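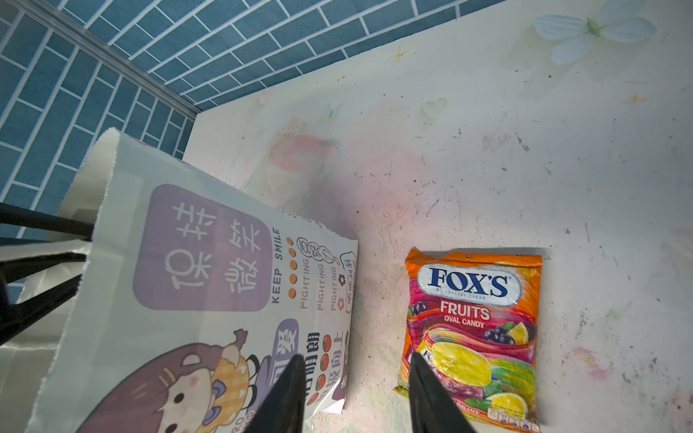
Shih-chieh Ho asked whether the printed table covering should be replaced before the bag work continues, and suggested that plain white would make the stains easier to find.

August 8, 2019. Bench with floral top, blue brick wall panels.

The covering is to remain for the present. It carries dark specks, scratches and a few pinkish-purple stains toward one edge. Dry wiping is to be tried first, then a damp cloth with Gisitz at the usual dilution. The silver trim along the wall should be wiped separately. The paper bag with black rope handles and KEEP SMILE lettering is entered under stock number 582. It is to be stored flat, with the handles outside the opening. Bags from the Undby carton have not yet been entered.

Item 33 on the supply list (Fliline cloths) remains open. The remaining stock is around 30, and an order was placed in April.

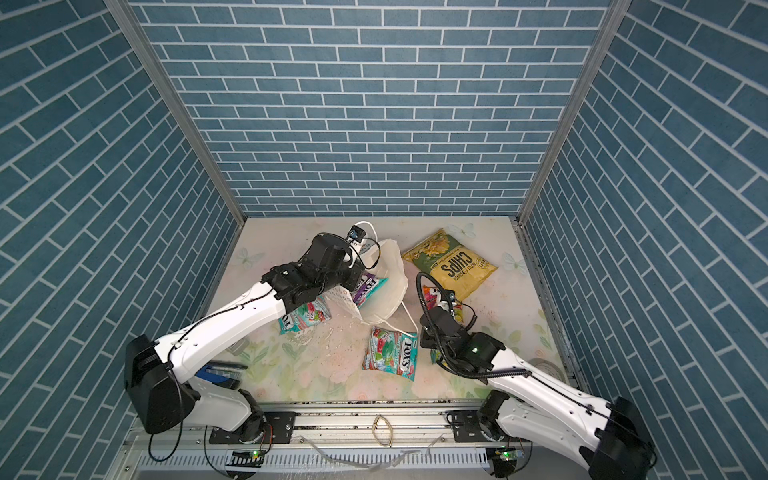

Work area with white bag; crumbs on the surface, left of center.

The crumbs are to be brushed toward the front and collected in a pan. Colleagues are requested to keep food away from the bench. The specks at the front edge may require a second pass. Check the cloth for color transfer from the print; if any is found, stop and enter it on this page.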